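제목: Re: [실내습기] 욕실 배기량을 올려도 침실 외벽 쪽 습도가 안 내려가는 문제
보낸이: Renu Dhillon
날짜: 2022-05-20
받는이: 실내습기 목록

Naveen Prajapati 님이 쓰셨습니다:

> Riltcombe 객실동 건으로 문의드립니다. 욕실 배기팬을 정격 40 m³/h 제품으로
> 교체했는데 침실의 상대습도가 교체 전과 거의 같습니다. 팬 명판 풍량은
> 확인했고, 역류방지 댐퍼도 분해해서 걸림이 없는지 봤습니다.
>
> 욕실 문을 열어 두면 침실 습도가 내려갑니다. 닫아 두면 내려가지 않습니다.
> 문 하부 틈은 4 mm이고 급기 그릴은 없습니다. 문 폭은 80 cm입니다.
>
> 질문은 세 가지입니다.
> (1) 팬을 더 큰 것으로 다시 바꿔야 하는지
> (2) 침실 쪽에 별도 급기구를 뚫어야 하는지
> (3) 외벽에 붙은 가구 뒤의 곰팡이는 환기로 해결되는 문제인지
>
> 시공사는 (1)을 권하고 있고, 발주처는 벽을 뚫는 것을 꺼립니다.
> 계산 근거가 있으면 설득에 도움이 되겠습니다.
>
> Naveen

순서대로 답합니다. 먼저 결론만 적으면 (1)은 아니고, (2)는 문 하부를 손본 다음에 판단할 일이고, (3)은 환기만으로는 장담할 수 없습니다.

0. 전제

계산에 쓴 조건은 다음과 같습니다. 실내 20 °C, 상대습도 50 %. 외기 -5 °C, 상대습도 80 %. 공기 밀도 1.2 kg/m³. 틈의 유량계수 0.6. 온도에 따른 체적 변화는 무시했습니다. 객실 하나를 하나의 존으로 보고, 욕실만 따로 떼어 두 존으로 나눴습니다. 복도 쪽 현관문의 누기는 값을 모르므로 뺐습니다. 실측값이 있으면 다시 넣어 보겠습니다.

포화수증기압은 통상 쓰는 근사식으로 구했고, 표와 비교하면 마지막 자리에서 차이가 날 수 있습니다. 아래 결론은 그 정도 차이에 영향을 받지 않습니다.

외기의 절대습도는 이 조건에서 2.6 g/m³, 실내는 8.6 g/m³입니다. 차이는 6.0 g/m³이고, 40 m³/h가 전량 외기로 치환되면 시간당 240 g의 수분이 나갑니다. 두 사람이 자는 동안 내놓는 수분을 처리하고도 남는 양입니다. 따라서 팬 용량은 명판대로만 나온다면 이미 충분합니다. 문제는 그 풍량이 실제로 나오느냐, 나온다면 그 공기가 어디서 오느냐입니다. 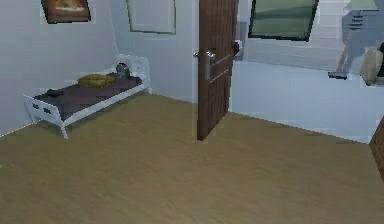
침실 공기가 욕실을 거쳐 나가려면 경로 전체가 이어져 있어야 합니다. 외기 유입, 침실, 문 하부, 욕실, 덕트의 순서이고 이 중 하나만 막혀도 나머지의 용량은 의미가 없습니다. 현장에서 점검하는 것은 대개 맨 끝의 팬과 댐퍼뿐입니다. 보내 주신 내용도 그렇습니다. 문을 열면 내려가고 닫으면 안 내려간다는 관찰이 있으니, 막힌 곳은 일단 문으로 좁혀집니다.

1. 문 하부 틈의 압력손실

폭 80 cm, 높이 4 mm의 틈이면 면적은 32 cm²입니다. 여기에 40 m³/h를 통과시키려면 면적 기준 풍속이 3.5 m/s이고, 유량계수 0.6을 적용한 압력차는 20 Pa입니다. 소형 축류팬의 성능곡선을 보시면 아시겠지만 20 Pa는 무시할 값이 아닙니다. 덕트와 외부 캡에서 이미 손실을 쓰고 있는 상태에서 20 Pa를 더 얹으면 운전점은 명판 풍량보다 한참 왼쪽으로 갑니다. 명판 풍량은 정압 0에서의 값인 경우가 많습니다. 사양서에 정압 조건이 같이 적혀 있는지 확인하십시오.

틈을 10 mm로 늘리면 면적은 80 cm²가 되고 같은 풍량에서 압력차는 3.2 Pa로 내려갑니다. 면적이 2.5배이므로 손실은 그 제곱에 반비례합니다. 팬을 한 단계 큰 것으로 바꾸는 것과 비교하면 이쪽이 비용도 소음도 적습니다. 큰 팬을 달아서 좁은 틈으로 억지로 빨면 문틈에서 소리가 납니다. 객실에서는 이것이 민원이 됩니다.

주의할 점이 몇 가지 있습니다.

틈의 높이는 마감 바닥 기준으로 재야 합니다. 도면의 틈과 시공 후의 틈은 다릅니다. 문턱이 있으면 문턱 윗면에서 재고, 문턱과 문짝이 겹치는 형식이면 가장 좁은 단면을 찾아서 재십시오. 양 끝과 가운데를 각각 재서 평균을 쓰되, 문이 처져 있으면 손잡이 쪽이 경첩 쪽보다 좁게 나옵니다.

문 옆과 위의 틈도 유효면적에 들어갑니다. 다만 가스켓이 둘러진 문이면 기대하지 마십시오. 가스켓이 없는 문은 옆 틈만으로도 하부 틈에 가까운 면적이 나오는 일이 있고, 이 경우 위의 20 Pa는 과대평가입니다. 그래서 계산보다 차압 측정이 낫습니다.

발매트를 깔아 두는 객실이라면 매트 두께를 빼야 합니다. 운영팀에 물어보면 도면에 없는 매트가 꼭 나옵니다.
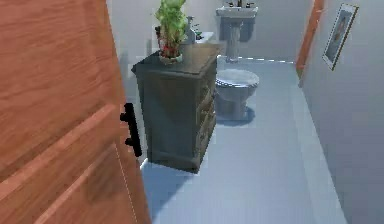
그림. 욕실 문, 검은색 바형 손잡이 쪽.

문짝을 깎을 수 없는 경우에는 문짝 하부에 그릴을 넣거나 문틀 상부에 통기구를 두는 방법이 있습니다. 목재 문이면 그릴 개구부의 마구리를 반드시 봉하십시오. 욕실 쪽 면과 침실 쪽 면의 습도 차이가 큰 문에서 절단면이 노출되면 흡습이 그쪽으로 몰리고, 도막이 개구부 둘레부터 들뜹니다. 하부를 깎을 때도 마찬가지입니다. 깎은 면에 실러를 안 바르고 다시 다는 시공이 흔한데, 한 철 지나면 차이가 납니다.

속이 빈 플러시 문은 하부 울거미 높이를 먼저 확인해야 합니다. 6 mm를 깎는 정도면 보통 문제가 없지만 이미 한 번 깎은 문이면 남은 울거미가 얼마인지 알 수 없습니다. 방화 성능이 걸린 문이라면 깎거나 그릴을 넣는 것 모두 불가로 보고, 제조사 문서부터 받으십시오. 객실 내부의 욕실 문은 대개 해당이 없습니다만 확인은 서면으로 남기는 편이 좋습니다.

2. 외기 유입 경로

문 하부를 넓혀도 침실로 들어오는 외기가 없으면 현관문 틈을 통해 복도 공기를 끌어오게 됩니다. 복도 공기가 건조하면 습기 문제만 놓고 볼 때는 그것으로 충분할 수도 있습니다. 그러나 복도의 수분과 냄새를 같이 끌어오므로 설계 의도로 삼을 수는 없습니다.

확인 방법은 두 가지를 권합니다.

하나는 차압입니다. 욕실 문을 닫고 팬을 켠 상태에서 욕실-침실, 침실-복도, 침실-외기의 차압을 각각 잽니다. 욕실-침실 차압이 대부분을 차지하면 막힌 곳은 문입니다. 침실-외기 차압이 크면 급기가 모자란 것입니다. 바람이 센 날의 침실-외기 값은 버리십시오. 순간값을 적지 말고 평균을 내야 하고, 문을 열고 닫은 직후의 기록은 제외합니다.

다른 하나는 이산화탄소 감쇠입니다. 외기 농도는 400 ppm으로 놓기도 하지만 도로변에서는 그보다 높으니 같은 계측기로 밖에서 먼저 재고 그 값을 쓰십시오. 사람이 나간 뒤 침실 농도가 떨어지는 기울기를 반로그로 그려 환기횟수를 구합니다. 여기서 얻는 것은 외기와 복도 공기를 구분하지 않은 값입니다. 복도 농도가 외기와 다르면 감쇠 곡선이 외기 농도보다 높은 곳에서 평평해집니다. 그 평탄부의 높이를 보면 유입 공기에 복도 공기가 섞였는지 판단할 수 있습니다. 곡선의 앞부분만 잘라서 기울기를 내고 끝내면 이 정보를 놓칩니다.

급기구를 뚫는 결정은 이 두 가지를 본 다음에 하십시오. 창호에 트리클 벤트가 있는데 막혀 있는 것을 제가 본 적이 여러 번 있습니다. 투숙객이 막기도 하고, 준공 청소 때 붙인 보호 필름이 그대로 남아 있기도 합니다.

3. 가구 뒤의 외벽

곰팡이 판정은 보통 표면 상대습도 80 %를 기준으로 합니다. 결로가 보여야 곰팡이가 생기는 것이 아니고, 표면에 물이 맺히기 한참 전에 조건이 갖춰집니다. 실내 20 °C, 50 %에서 표면 상대습도가 80 %가 되는 표면온도는 12.6 °C입니다. 외기 -5 °C이면 필요한 온도계수는 0.70입니다. 실내 상대습도를 40 %까지 내리면 한계 표면온도는 9.3 °C이고 필요한 온도계수는 0.57로 낮아집니다.

노출된 벽면이라면 단열이 좀 부족해도 0.70은 대개 나옵니다. 문제는 가구가 붙은 부분입니다. 가구가 벽에 밀착하면 실내측 표면열전달이 줄어듭니다. 대류는 거의 없어지고 복사도 가구 뒷판과의 교환으로 바뀝니다. 가구 자체가 실내측에 덧댄 단열재로 작용하는 셈이라 벽 표면온도가 내려갑니다. 반면 수증기는 가구를 돌아서, 혹은 얇은 뒷판을 통과해서 그대로 들어갑니다. 열은 막고 습기는 막지 않는 상태입니다. 안에 옷이나 침구를 채우면 열저항이 더 올라갑니다.

그래서 침실 공기의 평균 습도를 보고 괜찮다고 판단하면 안 됩니다. 실내 한가운데 벽걸이 습도계가 50 %를 가리키고 있어도 서랍장 뒤의 표면은 이미 기준을 넘었을 수 있습니다. 같은 벽이라도 모서리 쪽에 놓인 가구가 가장 불리합니다. 기하학적 열교와 가구의 단열 효과가 겹치는 자리입니다.

이격은 효과가 있습니다. 저희는 외벽에 면한 수납가구는 40 mm를 띄우고, 하부와 상부가 모두 트여 있을 것을 조건으로 답니다. 아래가 걸레받이판으로 막힌 가구는 띄워도 공기가 돌지 않습니다. 위만 트인 경우도 같습니다. 간격을 유지하려면 뒷면에 스페이서를 고정해 두어야 합니다. 안 그러면 청소할 때마다 조금씩 밀려서 결국 벽에 닿습니다. 내벽으로 옮길 수 있는 가구는 옮기는 것이 먼저입니다.
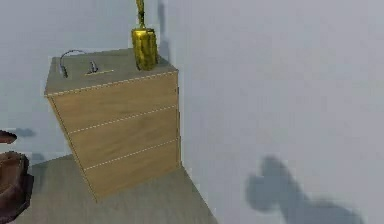
4. 계측

현재 가지고 계신 기록은 침실 한 지점의 상대습도뿐인 것으로 이해했습니다. 그것만으로는 위의 어느 항목도 판정할 수 없습니다. 최소한 다음이 필요합니다.

침실 공기 온습도, 내벽 쪽, 침대 높이.
가구 뒤 벽 표면온도와 그 바로 앞의 온습도.
욕실 공기 온습도, 샤워 물줄기가 닿지 않는 곳.
외기 온습도, 일사 차폐.
팬 가동 여부. 전류 클램프로 충분합니다.

저희는 Zedix 기록계를 쓰고 Kanau로 내려받아 정리합니다만 다른 것이어도 무방합니다. 기종보다 중요한 것은 설치 전후의 비교 교정입니다. 쓰려는 센서를 전부 한 상자에 넣고 하룻밤 두었다가 서로의 편차를 적어 두십시오. 철거 뒤에 한 번 더 합니다. 샤워 뒤 포화에 가까운 상태를 자주 겪은 욕실 센서는 편차가 커져서 돌아오는 경우가 많습니다.

상대습도끼리 비교하지 마시고 절대습도나 수증기압으로 환산해서 비교하십시오. 침실과 욕실의 온도가 다르면 상대습도의 대소는 아무 의미가 없습니다. 목록에 올라오는 그래프의 절반은 이 환산이 안 되어 있습니다.

표면온도 센서는 테이프로만 붙이면 실내 공기 온도 쪽으로 끌려갑니다. 열전도 페이스트를 쓰고 리드선의 앞부분을 벽면에 밀착시켜야 합니다. 벽지 위에 붙일 때는 나중에 자국이 남는다는 점을 발주처에 미리 알리십시오.

기록 간격은 샤워 후의 감쇠를 보려면 짧아야 하고, 표면 쪽은 길어도 됩니다. 표면 조건은 순간값보다 기준을 넘긴 누적 시간이 중요합니다. 시기가 문제인데, 지금부터 재면 외벽 표면이 차가워지지 않으므로 3번 항목은 나오지 않습니다. 1번과 2번은 지금 해도 됩니다. 3번은 다음 2월 자료를 받아서 판단하는 것으로 일정을 잡으십시오.

5. 목재 가구와 마감재의 흡습

부차적인 문제지만 자료를 읽을 때 걸리는 부분이라 적습니다. 침실에 목재 가구와 직물이 많으면 공기의 습도 변동이 완충됩니다. 샤워 직후의 피크가 낮게 나오고 그 뒤의 감쇠가 늘어집니다. 이것을 환기가 잘 안 된다고 읽거나, 반대로 피크가 낮으니 문제가 없다고 읽는 일이 있습니다. 둘 다 틀린 해석입니다. 완충은 평균을 바꾸지 않습니다. 며칠 단위의 평균 수증기압은 발생량과 환기량으로 결정되고, 가구는 그 사이의 굴곡만 깎습니다.

완충의 크기는 도장 여부에 크게 좌우됩니다. 두꺼운 도막이 올라간 면은 하루 주기에서는 거의 참여하지 않습니다. 참여하는 것은 서랍 안쪽, 뒷판, 선반의 절단면처럼 도장을 생략한 면입니다. 외관으로는 알 수 없으니 뒷면과 안쪽을 봐야 합니다. 모델에 가구 표면적을 통째로 넣으면 과대가 됩니다.

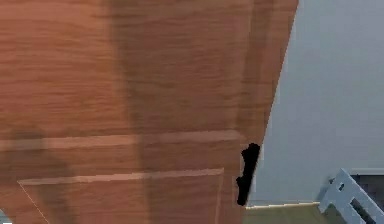 Bernadette Carroll은 초안을 읽고 이 항목에 이의를 달았습니다. 도막이 두꺼워도 계절 주기에서는 목재 전체가 참여하므로, 난방을 시작한 첫 몇 주의 자료에는 가구가 내놓는 수분이 발생량처럼 섞여 들어간다는 것입니다. 맞는 지적입니다. 난방 개시 직후의 기록으로 수분 발생량을 역산하면 과대하게 나옵니다. 그 기간은 수지 계산에서 빼고, 평균 수증기압이 외기를 따라 움직이기 시작한 뒤부터 쓰십시오.

6. 계산 파일

위의 값은 손으로도 재현됩니다. Ağca로 두 존 모델을 짜 둔 것이 있어서 같은 조건으로 돌려 봤고, 문 틈 압력차는 위와 같은 값이 나왔습니다. 습기 쪽은 발생 일정을 어떻게 넣느냐에 따라 결과가 크게 달라져서 수치를 여기 적지 않겠습니다. 객실 점유 일정과 샤워 시간대를 주시면 넣어서 돌려 드립니다. 입력 파일이 필요한 분은 개인 메일로 요청하십시오. 목록 서버가 첨부를 잘라냅니다.

Sarla Saxena가 지난번 글에서 물은 유량계수 건도 같이 답합니다. 0.6은 날카로운 모서리의 오리피스 값이고, 문 하부 틈처럼 흐름 방향으로 문 두께만큼 길이가 있는 틈에서는 엄밀히 맞지 않습니다. 4 mm 틈에서는 마찰 손실의 비중이 커지므로 위의 20 Pa는 오히려 적게 잡은 쪽일 수 있습니다. 10 mm 틈에서는 차이가 작습니다. 어느 쪽이든 틈을 넓히라는 결론은 그대로입니다.

7. 시공사에 전달할 내용

팬 재교체 보류.
욕실 문 하부 유효 틈 10 mm 확보, 절단면 봉함.
문 조정 전후로 욕실-침실 차압과 팬 풍량 측정. 풍량은 후드형 풍량계로, 팬 그릴 전체를 덮을 것.
침실 창호의 환기구 개방 상태 확인.
외벽면 수납가구는 내벽으로 이동, 불가하면 40 mm 이격과 상하부 개방.
급기구 신설 여부는 측정 후 결정.

객실 하나에서 먼저 해 보고 나머지에 적용하십시오. 시험 객실은 외벽 모서리에 있는 방으로 고르는 것이 좋습니다. 중간 방에서 통과한 조치가 모서리 방에서 안 되는 경우는 있어도 그 반대는 보지 못했습니다.

문 하부 틈을 실제로 몇 mm까지 확보할 수 있는지, 그리고 가구 뒷판의 재질이 무엇인지 회신 주십시오. 뒷판이 없는 가구라면 3번의 서술을 일부 고쳐야 합니다. Mahlet Gebremichael이 다른 건물에서 비슷한 배치로 잰 표면온도 자료를 가지고 있다고 하니, 공유가 가능한지 이 글타래에서 답해 주시면 좋겠습니다.

Renu Dhillon

--
실내습기 목록. 답장할 때는 인용을 필요한 부분만 남겨 주십시오.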